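Jistalgate forum > Data collection > Handheld grippers
Thread: Idle time before first contact: trim or keep?

Trornen wants the lid-and-container set delivered as raw episodes, and our reviewers disagree on where an episode should start. The converter currently keeps everything from the moment the operator presses record. On our set that leaves a lot of segments with open fingers over bare table. Wrist view from one of them: 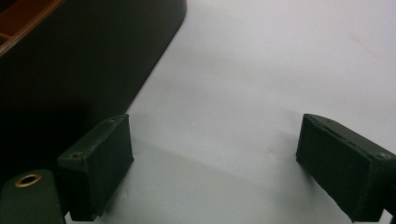 gripfeed
Collection lead, Hurkum project
Posted Thursday, May 30, 2024

The set has 1,557 episodes, and 329 of them have more than 4 seconds before either gripper moves. My proposal is to cut each episode to 40 frames before first motion and leave the tail alone. Left and right streams get cut at the same timestamp. Objections welcome before I run it.

tailstock_m
I object to the fixed number. If you cut on motion, you are trusting the pose track, and ours drifts when the view is mostly plain white table. Drift looks like slow motion to the detector. Check a few by eye first.

gripfeed
The threshold is on finger width as well as pose, so drift by itself doesn't trigger it. Agreed that plain surface is poor for tracking. Same side, same setup, very little texture to lock on to: 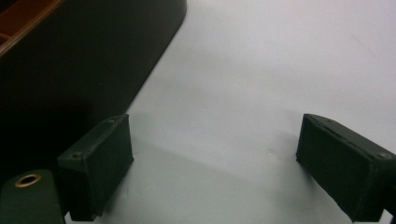

Does trimming the start change what the policy learns?
It can, mostly through the balance of the data. A long idle stretch adds many samples where the correct action is to stay put, and a policy with short history may then stall at the start of a rollout.

tailstock_m
That is the standard argument and I accept it for single-arm work. With two hands, one gripper often waits while the other works. Those waits are part of the task. A per-hand trim would destroy them.

gripfeed
Nothing is trimmed per hand. One cut, both streams, start only. The head view is the reference for review, and it's where I go when the wrist views are ambiguous. In this one the right fingers are against the container wall and the left ones haven't reached it: 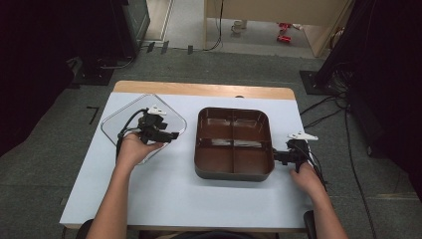 erdos_branch
We went the other way on the Erdős collection in December and kept the idle frames, but with a flag per frame so the loader could drop them. Storage is cheap and you can't get the frames back once the delivery copy is the only copy. I'd do that here.

tailstock_m
Seconded. Flag, don't cut.

gripfeed
Trornen's loader ignores extra columns, so a flag does nothing on their end. I can keep the raw set on our side with flags and deliver the trimmed one. Two versions to maintain, but I'll take it.

erdos_branch
Put the trim settings in the metadata of the delivered copy, then. We left ours out and had to redo the alignment.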